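Gurnavham brings two-arm benches to its Costley sorting room

Staff hand over the fiddliest handling work and take on more of the checking

COSTLEY – Gurnavham, which prepares reusable kits for clinics and school labs, has put robot arms to work in its Costley sorting room. The project, known in-house as Larness, began in February and covers the soft items that have always been slowest to handle: cloths, net bags and thin packets.

Each bench has two arms on a shared rail, with a red tray within reach. Fabric is hard for machines because it never lies the same way twice, so we're thrilled to see the arms working on it together.

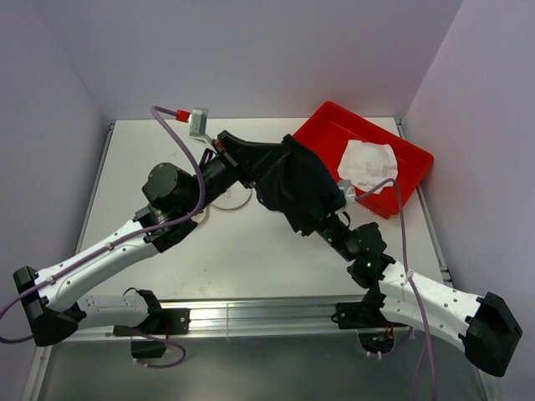

Both arms at work on a black cloth at the Costley bench.

The sorting room handles 2,421 kits in a typical month, and roughly 800 of them include a mesh bag. Until this year, every one of those bags was opened by hand. "My thumbs used to be sore by lunch," said Ayten Şimşekoğlu, who has worked the line for years and now trains others on the new bench. "I still touch plenty of kits, but I'm looking at them properly now – is it clean, is it complete, should it go out?"
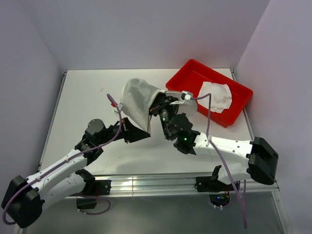

What changes for the team

No jobs are being cut. Two people per shift have moved from repeat handling to inspection and bench setup, with paid training and a higher pay grade. Staff also decide which items go to the arms next, and anyone can pull an item back to hand work if it isn't going well.

Despina Iordache, operations lead for Larness, said the best ideas have come from the floor. The sorters asked for trays they could lift out easily, and they were right. They also wanted to try cloths and clear round dishes at the same bench, the way those items come up in a real kit.

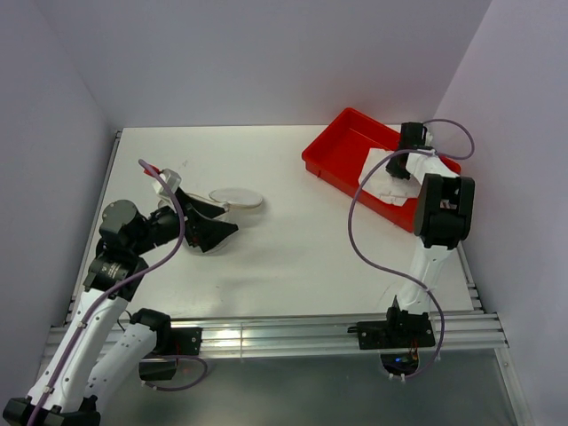 "We thought we'd be teaching the room about robots," Iordache said. "Most days the room is teaching us about cloth!"

A second site, at Zanetti, will begin staff training once the Costley team has finished writing its own bench guide.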